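Linen and blanket collection returns to Brondora Community Centre

Households across Brondora are invited to bring clean blankets, throws and other soft furnishings to the community centre from Friday, when the annual winter bedding collection reopens in the lower hall.

The program received 2,205 items last season. The centre has set a target of 2,350 for this year, with 14 partner agencies in the region to share in the distribution. Items are sorted by size and weight, folded and labelled before they leave the building.

Rekha Grewal, who coordinates the program for the Nishad Neighbourhood Association, said patterned and coloured pieces were as welcome as plain ones.

"Families often ask whether we would prefer white or grey," Ms. Grewal said. "We have no preference. A bright blanket is usually the first to be chosen."
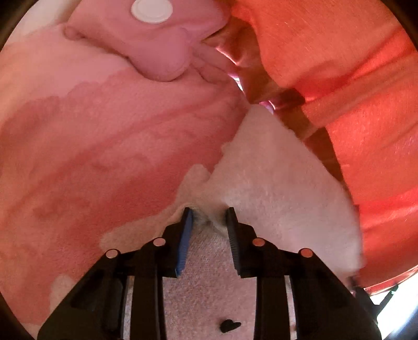

Soft, short-napped fabric patterned in red, pink and beige.

Donors are asked to wash and dry all items at home and to place them in a clear bag, closed with a tie. Crib sheets, single and double blankets, throws and unused towels will be accepted. The centre is unable to take pillows, duvets with feather filling, electric blankets or anything with tears larger than a hand.

Pieces with loose hems or minor wear should be handed in separately at the mending table – the sewing group repaired 193 of them last season and has again offered its Tuesday evenings. Offcuts of fleece and flannel are also useful to the group for patching and edging.

The lower hall will be open from 9 a.m. to 4 p.m. on weekdays. Visitors should use the Clivska Street entrance, where short-term parking is available beside the loading door. Residents who cannot travel to the centre may arrange a pickup through the front desk.

Agencies wishing to request bedding for their clients should submit the standard order form by the end of October.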